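Threads > Food & Home > Crayfish night

ok so I promised a thread on how I clean up after a crayfish dinner at a desk, because my dining table is currently under a tarp and I refuse to skip crayfish season over a little paint. Here we go

Background: I live in Zultasstead, the apartment is tiny, and the only surface big enough to eat at is the table I work at. Light wood. Soaks up anything red and oily like it's been waiting its whole life for it. I have a ring from a bowl of chili oil that I've been covering with a lamp since March

The crayfish came from the place by the ferry in Sastport. You order by the bag, they ask mild, medium or garlic, and you say garlic. I got 3 bags. One person's dinner and the next day's noodles, that was the plan. The noodles did not happen

First lesson, and I learned it the greasy way: don't eat over newspaper. Everyone does newspaper. The sauce goes straight through, and then you have a soggy front page stuck to your table and headlines printed backward on the wood

What I do now is eat over my desk mat. It's the big Egilsson one, bought for typing, has never once been babied. Sauce sits on top and waits for you. I take the keyboard and everything else off it first, obviously (I did forget the mouse one time, and that mouse still clicks a bit slow)

Second thing is where the shells go. I used to have a shell bowl, and the shell bowl was always full by the time I'd gotten through a third of the bag, and then I'd start a second bowl, and then I was washing bowls at 11 pm. Now I just pile them on the mat and deal with the whole heap at the end. Feels wrong for a minute and then feels fantastic 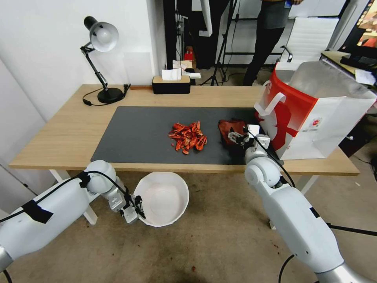

Cleanup order matters more than I ever thought it would. If you go in with a wet rag first you make red soup and chase it all over. Solids first, always. Mine had mostly stayed in one heap in the middle of the mat, apart from a few bits that strayed off at the lower left corner of the pile, and those are the ones to watch, they're the ones you find later with your elbow. White bowl on the floor right under the table edge, and everything goes over the side into it. No lifting, no carrying a dripping handful across the kitchen

Sweep with the side of your hand or a bench scraper. I own a bench scraper from my two-week bread phase and this is the only job it has left. Short pushes toward you. Long dramatic swipes send claws across the room, ask me about the one behind the radiator

Then the bowl gets emptied into a bag, the bag gets tied, and the bag goes OUT. Tonight. I don't care if it's raining. Shells at breakfast time smell like low tide. If you really can't get to the trash, freeze the bag until pickup. My freezer has had worse in it

Only now do you get to use liquid. Dry paper towel to lift the oil, then warm water with dish soap, then plain water, then dry. For the mat I do the soap part twice. For bare wood, blot, never rub, and go with the grain when you dry it

Somebody asked last time about lemon. Yes, lemon for your hands! Cut one in half and go at it like you're juicing it with your fingertips. Then soap. Garlic will still be there in the morning but it'll be a friendlier garlic

Someone else asked if you can make stock from the shells. You can, if they came plain. Mine come swimming in chili and garlic, and the one time I tried it I got a pot of something that made my eyes water from the hallway. Never again, but respect to those of you who do it right

Also keep tissues within reach BEFORE you start. You will not be able to open anything once your hands are in it. Same with your drink, pour it first, and pick a glass with a stem or a handle so you're not leaving prints like a crime show

And put your phone in another room. I mean it. I got chili oil in the charging port last summer and the guy at the repair counter in Avby smelled it and asked what I'd had for lunch

Total cleanup took less time than the last song and a half of my dishes playlist. The table is fine. The mat is fine. The chili ring under the lamp is the same as ever, we live together now

Wow, 200 of you have already told me to just eat outside. I have a windowsill, friends. It holds a basil

Next thread is the noodles, assuming I can leave one bag alone long enough — going back to Sastport for more before the season's done. Medium this time, maybe. Probably garlic

Filed under: seafood, small kitchens, cleaning up

Back to top | Contact | All posts remain the property of their author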